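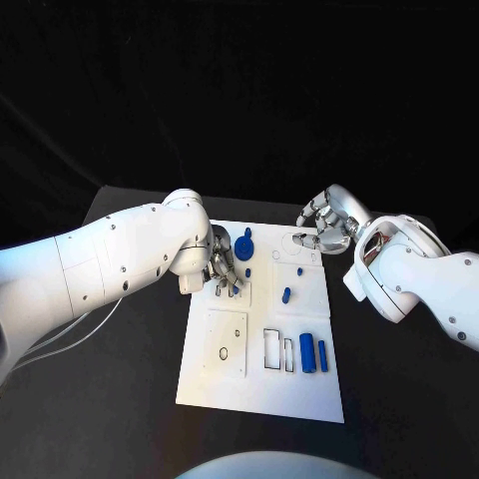
Issue 192, page 4

My Robot Club Summer: Pegs, Pegs and More Pegs!
by Ebony Whitcombe

Hi! I help out with the robot club at Narano, and our project this June is teaching two robot arms to play with a peg board. You probably had a toy like it when you were tiny. Round pegs, round holes, easy peasy, right? Well, not for a robot!

Our robot has two white arms with a silver hand on the end of each one, and the pegs are blue so they stand out against the white board. We call the robot Amen (long story, the club voted, I wanted Biscuit).

So how does a robot pick up a peg? First it has to know where the peg is. It uses a camera, which works a bit like your eyes, and a computer turns the picture into numbers that say how far to reach and which way. Then the motors in the arm move one joint at a time, or lots of joints together. Hold out your own arm and touch your nose. You just used your shoulder, your elbow, your wrist and a finger, and I bet you didn't plan any of it! Our club has to plan every bit.

Next comes the grab. Squeeze too softly and the peg slides out. Squeeze too hard and it shoots off across the room (I have crawled under a lot of furniture this month). A fat peg and a skinny peg need different squeezes too, so the kids write down a number for each one and try it again and again. The biggest squeeze number we allow is 500, and Verschueren team, I am looking at you, because 930 is NOT allowed!

The last part is the hardest. To get a peg into its slot, you have to line it up really, really well. When you do it, your fingertips feel the edge and you wiggle the peg until it drops. A robot needs to be taught to wiggle, and our oldest group is working on that now. Their program is 847 lines long and they're very proud of it.

Try it yourself! Put on thick winter gloves, close one eye, and drop a marker into a paper towel tube standing on the table. Now swap hands. Which hand was better at it? Write and tell me, and I'll read your letters out at club!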